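September 18, 2024

Back on the packing side today after two weeks upstairs.
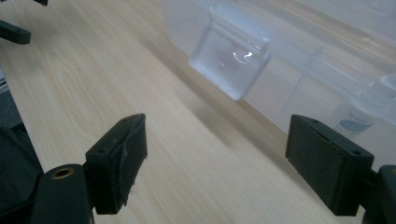
I had the early start, so I was at the bench before the heating came on. We did 249 orders between us by the first break, and most of those went down the Vomard line without anyone lifting a box. When I began at Fallon that would have been a full morning for the whole table. Now the line picks the stock, carries it over, weighs it and prints the label, and what comes to us is whatever it won't take. Small bottles, anything in soft wrap, returns that have been opened. The clear boxes still defeat it. It can find the plain cardboard ones all day long but it stops at the clear ones and puts the amber light on.

So the job is mostly amber lights. I don't mind it. My back is better than it was in May and I've stopped taking tablets on shift. But there is a lot of standing and waiting, and then three stops come at once and you are running. The older way was tiring but it was steady. I also miss the talk. We used to be six to a table, and now it's two at my end and one at the other, with the belt in between, and you can't hear much over it.

They put the weekly figure up on the board: 3,819 parcels out, the best since we moved from the Vorville site. People looked at it and went to get their tea. The manager said again that no one is losing a place because of the line, and so far that has been true, but the ones who left over the summer haven't been replaced. I would sooner they just told us that was the plan.

The training for the gripper work starts next month. I put my name down. It's the same rate to begin with and then a bit more after 3 months if you pass. Some of the others say it's teaching the thing to do our bit as well, and they may be right. I thought about it on the bus and decided I'd still sooner know how it works than not.

The Marinho order came in late again, so I stayed on until it was done. Most of it had to be packed by hand. Home after seven, soup, bed. Need to ask about the October rota and get new insoles.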